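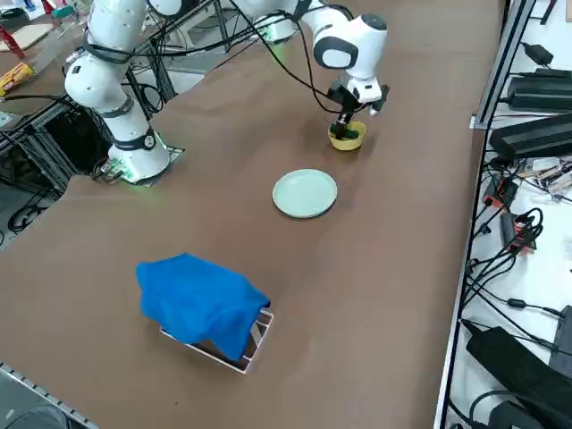
3. Clearing and Drying

Clear the tabletop before washing begins. Set the yellow bowl and the pale green plate apart from each other, and keep the blue cloth on the rack.

1. Empty the bowl.
2. Wipe the tabletop toward the near side.

CAUTION: Do not stack damp dishes.

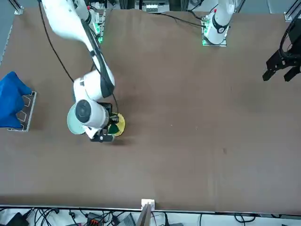 Fig. 2. Cloth draped at the table edge.

Related items
Drestbridge Rack Care
Malabanan Dish Set, Section 2

Comments (2)
So-yul Shim: Is Section 23 still current?
Analyn Dalisay: Yes, see page 113.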